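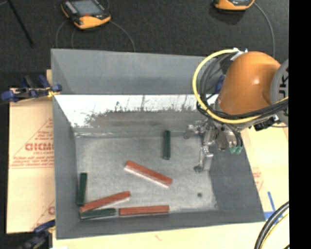 L'apprentissage des formes et des proportions occupe, dans les programmes des ludothèques municipales, une place que les bilans annuels mentionnent rarement. La ludothèque Honorato, ouverte au rez-de-chaussée de l'ancienne halle de Vonutau, en a fait l'axe principal de son action auprès des familles. Le matériel y demeure volontairement sobre. Des blocs rectangulaires en deux couleurs, les rouges plus longs, les verts plus courts, suffisent à poser la question de l'équivalence des longueurs, que l'enfant aborde par la main bien avant de savoir la formuler.

La direction de l'établissement, confiée à Aparecida Mendonça, défend une conception exigeante du jeu libre. Les séances ne comportent ni modèle à reproduire ni durée imposée. « Un enfant qui recommence la même tour pendant une demi-heure poursuit un travail, et l'adulte doit savoir se taire », rappelle-t-elle aux équipes lors des journées de formation.

Le prêt constitue le second volet de cette politique. Le fonds compte 600 jeux, dont 27 sont réservés aux écoles maternelles du canton, qui les conservent pour la durée d'un trimestre. Les assistantes maternelles bénéficient des mêmes conditions depuis le mois de décembre -- mesure longtemps demandée par la profession et adoptée sans modification du règlement intérieur. Les pièces égarées sont remplacées par l'atelier Hellden, établi dans la commune voisine, qui travaille à partir des gabarits d'origine.

Phúc Đỗ, psychomotricien, assure deux permanences par mois à l'intention des parents. Les entretiens portent sur la latéralité, la fatigue, le refus de ranger -- sujets modestes en apparence, dont dépend pourtant une part notable de la vie domestique. Aucun bilan individuel n'est établi à cette occasion, et les familles qui le souhaitent sont orientées vers le centre médico-social.

L'extension des horaires en soirée reste à l'étude. Une salle supplémentaire, donnant sur la cour Dronham, accueillera les enfants de moins de cinq ans dès l'achèvement des travaux d'isolation.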